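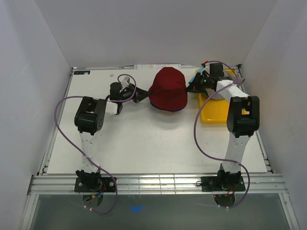
Abb. 9: Linker Greifer am Rand der Kappe, gelbes Tablett rechts.

4.2 Probelauf mit Stoffteilen

1. Beide Grundplatten auf der Aluminiumschiene festziehen.
2. Kabel in weitem Bogen nach außen legen und vor der Schiene nach unten führen.
3. Kappe zwischen die Arme legen, Tablett nach hinten rechts.
4. Programm »Sorkness« starten, Greifkraft auf 43 stellen.

Hinweis: Rutscht der Stoff, Wert in Schritten von 2 erhöhen – höchstens bis 69.

Achtung: Bei laufenden Servos nicht zwischen die Arme greifen.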